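Notebook / Sound Bench / Street Recordings

February — Delyth Prosser

Started just after nine with the kettle on and the whole of the Ulen Street material loaded up. 286 clips in the bin as of this morning, which is everything Abelardo brought back plus the two long interviews Dorottya did in the button shop. I've now listened to all of it at least once and I am so pleased with what we've got. The street has a proper voice! You can hear where the tram rails bend, and you can hear the bakery shutter from three doors down in four different clips without anyone having aimed a microphone at it.

Sorting

Went with Kornél's suggestion of filing by doorway instead of by speaker. I grumbled about it last week and I take it back. When you play the clips in walking order, top of the hill to the canal, people start answering each other. The barber complains about the parking, and two doors on there's a woman saying the only thing she misses is the noise of cars. We couldn't have written that.

Doorways with nothing yet: the old savings bank, the upholsterer (shut both times Abelardo called), the flats over the chemist. Doorways with far too much: the button shop. Mr — no, I'll leave his name out until the form is signed — talks beautifully but he talks for the length of a film. Enikő has marked 29 passages she wants to keep and I think we can carry five.

Listening posts

We're still planning six posts along the street, each with a button, a small speaker and one story about as long as it takes to wait for a bus. Tested the Grevix player against the Sterum one this morning with the same file (the choir rehearsal heard through the chapel wall, gorgeous, makes the hair stand up).

Grevix: starts the instant you press. A bit boxy in the low voices. Clicks at the end of the file, every time.
Sterum: slower to start, long enough that I pressed again and it began from the top. Much kinder to the choir. No click.

I'd take the Sterum and put a short breath of street sound at the front of every piece, so the delay feels like part of it. Tried that with the shutter noise and it works a treat. Kornél wants to know if the delay gets worse with more files on the card. Put 300 dummy files on and couldn't hear any difference, but I was going by ear, so he may want to do it properly.

Level check, done in the corridor with the door to the yard open: speech needs to come up a fair bit, choir can stay where it is. Abelardo stood at the far end and put his thumb up or down. The rain on the yard roof was a useful stand-in for traffic.

The Kelemen interview

Dorottya and I argued over this one in the best way. Mrs Kelemen tells the story of the dance hall closing twice, once at the start of the recording and again near the end, and the second time the band has a different number of players and it's snowing. Dorottya would use the first because it's the cleaner telling. I'd like both, one at the top of the hill and one at the bottom, so anyone who walks the whole route hears the story change. We've rung Mrs Kelemen to ask and she laughed a lot and said she'd have to hear them. Going round with the headphones tomorrow at four.

If she says yes we need to shorten both. First telling loses the bit about the coats. Second telling keeps everything from "well, the drummer" onwards, and I'll fight anyone who trims the pause.

Transcripts

Enikő's transcript of the second interview came to 3,153 words and it's lovely work, with the hesitations left in. She's asked whether we print them that way in the booklet. My vote is yes for the long pieces. For the short ones it looks fussy on the page and you lose the rhythm you were trying to save. Also: please everyone write the doorway number at the top of each sheet, not the file name. I spent half an hour looking for the fishmonger and he was under "new 2 final".

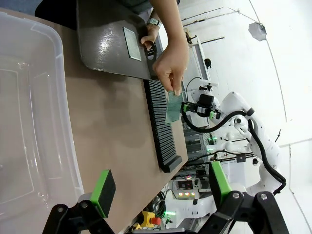
Still to do

— Upholsterer again, try before lunch. Abelardo.
— Street sound at the head of each piece, at least four different ones so they don't all open on the shutter. Me.
— Proper timing of the Sterum delay. Kornél.
— Ask the chapel if we may name the choir.
— Button shop: Enikő's passages down to five. She picks, I listen, no sulking.
— Someone stand outside the savings bank at closing time with a recorder and just wait. I'd love to do this one myself if the rain stops.

Last thing, played the walking-order version straight through at half past five with the lights off. The join between the barber and the parking lady still needs a breath in it.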